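Message queues are not an integration strategy

Joelle Twal
9 Sep 2020

Most middleware proposals I review have the same diagram on page two. There is a horizontal bar labelled with the name of a broker, and every application in the organisation hangs from it by a short vertical line. The bar is meant to show decoupling. What it shows is that the author has stopped thinking about the data.

I spent the first part of this year on an integration review at Finatora, which runs its order, billing and freight systems over a commercial broker installed by a predecessor firm. At the start of the work the broker carried 411 queues. Of those, 205 had no registered owner. The remainder had owners in the sense that a name appeared in a spreadsheet, and several of the names had left the company.

The technology was behaving well. Delivery was durable, failover had been tested in March, and the dead letter queue was monitored. None of this helped the billing team, who were consuming an order message in which the field "status" had acquired four meanings over six years. The producer had changed it each time without breaking the schema, as the schema declared it a string.

A synchronous call with a bad contract fails in front of the person who made the change. An asynchronous message with a bad contract is accepted, stored, replicated across two data centres and delivered to a consumer that misreads it. The failure surfaces at month end, in a different cost centre. Vendors describe this separation in time as resilience, and for outages it is. For semantic errors it is a delay line.

The usual remedy is a schema registry. I support registries and have installed several, including the one at Plamow, where it now holds 774 message definitions. But a registry checks shape. It will reject a missing field and accept a wrong one. The Plamow registry passed every version of a customer record whose postal code had been defaulted to head office, and went on passing it until the mail started coming back.

What works is dull. Each message type needs one owning team, a written definition of every field, and a list of consumers who have agreed to it. Changes of meaning need a new version even where the structure is identical. Retirement dates need to be enforced by switching the queue off — an email announcing the intention has no effect that I have been able to measure.
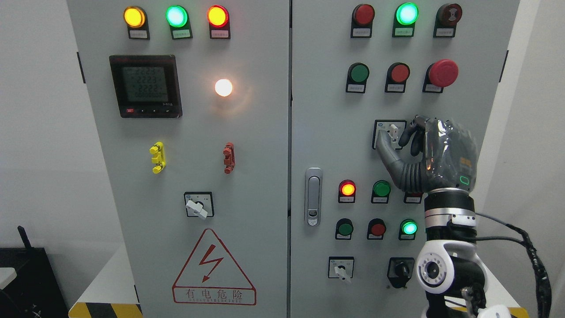

Indicator lamps and a digital multifunction meter on a control cabinet.

The objection is cost. At Wijaya the programme manager calculated that documenting the existing interfaces would take 2638 hours and declined to fund it. I don't dispute the figure. I would only put beside it the hours already spent reconciling reports by hand, which were being booked to operations and so did not appear in the integration budget at all.

Mornport took the other route and froze new queues until the old ones had owners. Project leads complained, with some justification, and two releases slipped. The interface catalogue is now accurate enough that developers consult it before asking a colleague. They still run the same broker, two major versions behind, and I have not recommended that they upgrade it this year.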